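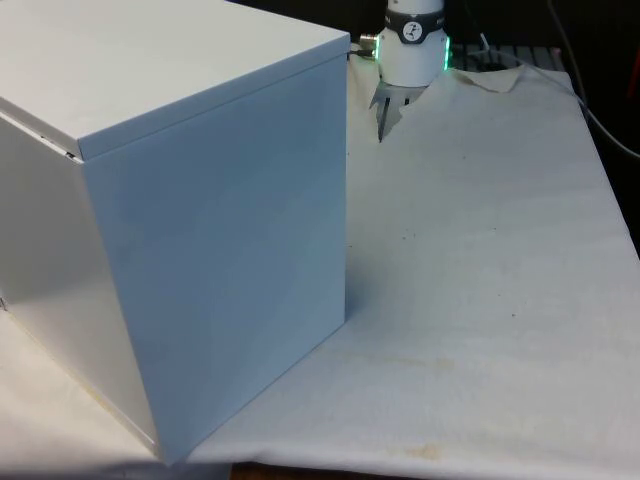
白色金属箱柜一角

关于我们

斯库宁汽车服务(Skurnine)是一家面向个人车主与中小型企业的汽车销售与养护机构,总部设在尤特维尔(Utville),在萨巴拉(Zabala)设有分部。公司业务涵盖二手车整备与销售、日常保养、钣金喷漆、轮胎与底盘检修,以及企业用车的长期托管。

公司创立之初仅从事发动机与变速箱维修,厂房由一处旧仓库改建而成。其后应客户要求,陆续增设钣喷车间、零部件库房和车辆展厅。目前总部与分部合计拥有维修工位43个,占地3,150平方米,签约托管的企业车辆超过900台。

业务范围

一、二手车销售。本公司收购的车辆须先行通过外观、结构、电气和路试四项检验,检验记录随车存档,购车人可在签约前查阅全文。凡结构件有切割、焊接或严重变形记录的车辆,本公司不予收购,亦不代为寄售。展厅内每台车辆均标明首次登记年份、行驶里程、过往保养情况及全部费用,签约时不另行加收整备费或手续费。

二、保养与维修。车辆进厂后,由接待人员与车主共同确认车况并填写委托单。维修过程中如发现委托范围以外的问题,工作人员将先行告知车主,取得书面或电话确认后方可施工。更换下来的旧件按车主意愿退还或统一回收。常用机油、滤芯、制动片及蓄电池均有库存,其他零部件的到货时间以库房答复为准。

三、钣金与喷漆。钣喷车间设于总部北侧,配有独立的调漆室与烤漆房。修复工作依照车身尺寸资料进行,完工后由质检人员复核缝隙、漆面色差和膜厚。保险理赔车辆可由本公司协助整理单据,但定损结论以保险公司出具的文件为准。

四、企业车辆托管。托管服务由Joveo部门负责。该部门原为公司内部的调度小组,现已独立运作,承担年检提醒、保养排期、事故协调和替换车调配等工作。托管客户每季度收到一份书面报告,列明每台车辆的行驶里程、维修项目与支出明细。合同期限一般为2年,期满可续签,亦可按车辆逐台退出。

服务准则

本公司所有报价均以书面形式出具,工时费与材料费分列。报价单自出具之日起十五日内有效,逾期须重新核价。维修项目的质保期限载于结算单背面,易损件与客户自带零件不在质保范围之内。

对于车主提出的异议,接待部门须在三个工作日内予以答复。涉及维修质量的,由未参与该次施工的技师复检,复检费用由本公司承担。经复检确属施工原因的,予以免费返修,返修期间视车辆调配情况提供代步车。

个人信息方面,车主的联系方式、行驶证件及维修记录仅用于办理委托事项。未经本人同意,本公司不向第三方提供上述资料,法律另有规定者除外。

人员与培训

维修岗位人员须持有相应的职业资格证书,新进技师须在资深技师指导下工作满六个月,经考核合格后方可独立接车。随着混合动力与纯电动车型逐年增多,公司已设立高压电系统专用工位,并规定仅限取得电工作业资格的人员进入。该工位每日开工前须检查绝缘工具与防护用品,检查表由当班负责人签字保存。

公司与尤特维尔当地职业学校保持实习合作。实习学生在车间的工作时间、岗位与指导人员均由双方事先约定,实习期间不单独承担制动、转向及高压电系统的作业。每年九月接收新一期实习申请,由学校统一报送。

环境与安全

废机油、废冷却液、废蓄电池和含漆废弃物分类存放,交由具备资质的单位清运,转移联单留存备查。喷漆作业仅在烤漆房内进行,排风过滤材料按使用时数更换。厂区内车辆限速行驶,来访者请沿黄色标线步行,未经允许请勿进入举升机作业区域。

分部情况

萨巴拉分部主要承担日常保养、轮胎更换与车辆交接,不设钣喷车间。需要钣金或喷漆的车辆可在分部办理委托,由本公司转运至总部施工,完工后仍在分部取车,转运不另收费。在总部选购的车辆亦可申请在分部交付,请于签约时一并说明。

营业时间与联络

总部接待时间为每日上午八时至下午六时,星期四延长至晚八时。萨巴拉分部午间照常营业,傍晚五时三十分停止接车。一月份为年度设备检修期,部分工位暂停使用,建议车主提前预约。

保养预约、看车及试驾事宜,请与前台接待部门联系;企业托管事宜,请直接联系Joveo部门;供应商来函请注明所供零部件类别,由采购部门统一受理。试驾人须出示有效驾驶证,并由本公司人员陪同。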